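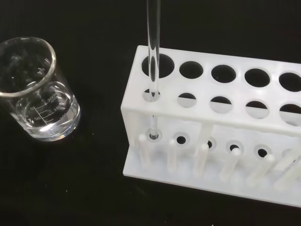 ### 4.2 Do the drain checks tell us anything?

The Saltby logs hold 917 pre-flight fuel drain entries, and only 12 of them mention water. Bergmann's club guide takes such low counts as proof that light aircraft kept outdoors are seldom troubled by it. We are not convinced. An entry marked "clear" tells us that a pilot wrote "clear". It gives no hint of how much fuel was drawn, how long it stood, or whether the aircraft had just been moved.

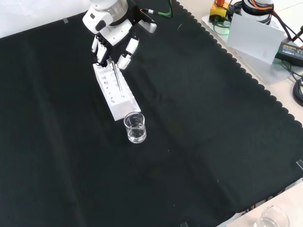 One reader of our draft objected that pilots have every reason to look properly, their own necks being at stake, and that we were treating a lifelong habit as if it were form-filling. That may be so for many of them. It still leaves us with no way of telling the careful entries from the rest.

The Novalska survey has the same weakness. Its rate of 3 finds per 1,000 checks looks neat, but it mixes wing tanks with header tanks and leaves out any flight that was called off. Those are the flights we would most like to see.
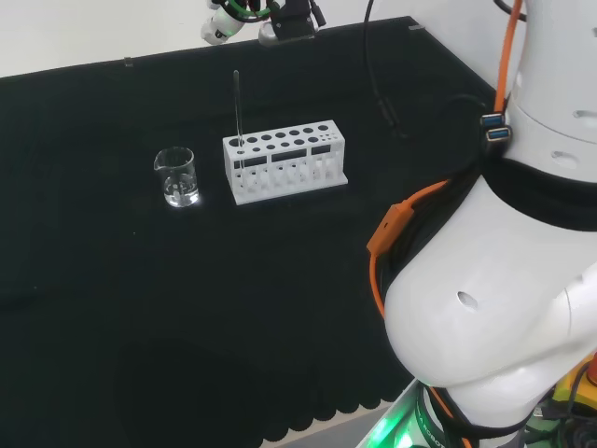
*Section last changed: 18 November 2022*

Prastitari did record the amount drawn, though only for March, and one month can't carry a claim about a whole year.
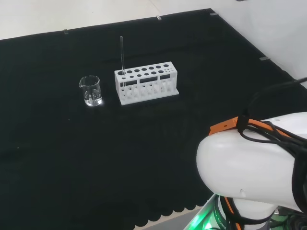
Sample size matters more than either guide allows. A few drops from a low drain point may miss water lying elsewhere in the tank, and a pilot glancing at a narrow cup in poor light may miss it again. A small clear glass beaker with a pouring spout, like the one in Figure 4, would at least let the whole sample be seen from the side. Whether it would change the counts is another matter, and none of the three sets of logs can settle it.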